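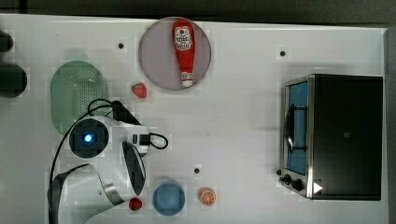
## 7. Si la pinza se detiene abierta a mitad de ciclo (fallo 2552)

¡Buena noticia para empezar! El 2552 es el fallo más frecuente del puesto de cocina Bepari y casi siempre se resuelve sin desmontar nada. El controlador lo lanza cuando los dedos no confirman el cierre en 2 segundos: el brazo se queda quieto, con la pinza abierta, y el programa espera.

> **PRECAUCIÓN.** Un brazo parado sigue teniendo par. No metas la mano entre los dedos ni recoloques piezas hasta terminar el paso 2.

1. Pulsa la parada de emergencia. Anota la última línea del registro, la vas a necesitar si el fallo vuelve.
2. Corta la alimentación de 48 V y espera a que el controlador Plekik se apague del todo. Sujeta el brazo por el codo mientras lo haces, que puede ceder un poco.
3. Retira las piezas pequeñas que hayan quedado junto a las puntas de los dedos. Una bolita roja como la de la foto, pegada a la punta, basta para estropear el siguiente cierre.
4. Sigue con el dedo el cable negro que forma un bucle junto a la muñeca. Debe moverse libre, sin tirantez en el conector.
5. Suelta el conector, revisa los contactos y vuelve a encajarlo hasta notar el clic.
6. Restablece la alimentación, libera la parada y lanza `cierre_prueba` a velocidad reducida, con la pinza vacía.

**Nota.** La luz azul del módulo de la muñeca indica que hay alimentación, pero no dice nada sobre el estado de los dedos. ¡No te fíes de ella para acercarte!

### 7.1 Si el fallo se repite

Sube el tiempo de espera a 2000 ms más (parámetro `t_cierre`) y repite el paso 6. Malsha Kodikara encontró así, en el banco de Iltmont, un cable partido que solo fallaba con la muñeca girada; una pista preciosa, y desde entonces la prueba se hace en las dos orientaciones.

> **PRECAUCIÓN.** No reanudes el ciclo con el horno conectado a la red. Primero la prueba en frío, después el horno.

Si sigue igual, manda el registro a Simão Baptista, en el taller de Horkenley, con la versión del firmware.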